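Search tickets Go

Ticket 2576 – pour task, sim cell, open container rule
Queue: Jorkex kitchen sim / good practice
Opened by: Rory Rennie
Status: open, waiting on Nedelcu

Reviewer bounced the pour episodes again. Says our runs don't follow the Prulberg handling rules, section 4 (open vessels). Need a ruling before August. Gripper at the bowl first, then wide view of arm and mug. 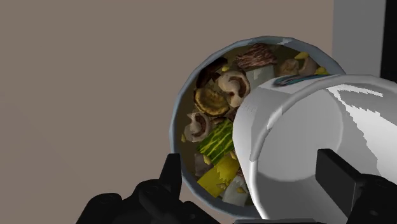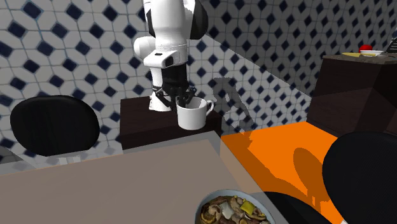
Page last changed: August, 16:40, rrennie

What the rule says, short version – no tipping an open vessel over another one until the arm has stopped and the grip check has passed. No fingers above the rim on approach unless the task sheet says so. Base clear of chairs.

Log

09:10 – reran the batch, 72 episodes. Grip check passes on all of them but the check fires AFTER tilt starts. So it's logged as a pass and still breaks the rule. Same on the Aden build.

09:45 – moved check ahead of tilt in the task script. Five episodes now hang at the wait step. Timeout was left at zero, my fault. Set it to 4 seconds, hang gone.

10:30 – rim rule. Fingers come down over the mug opening in the wide view. Fine for a grasp from above if the sheet allows it, ours doesnt mention it at all. Either fix the sheet or change the approach to the handle side. I'd fix the sheet, handle grasps slip in our sim.

11:15 – chair distance. Rule doesn't say if it's measured from the base or from full reach. Asked Nedelcu. No anwser yet.

13:20 – reviewer also wants the same stop margin in sim as on the real cell. Agree, otherwise bad habits carry over. Copied the values across, no change to pass rate.

To do
– add "top grasp allowed" line to task sheet
– rerun full batch with new check order
– reword the chair rule once Nedelcu replies
– don't close this until the reviewer signs, last one got closed early

Contact: Jorkex support desk | © Jorkex | Back to top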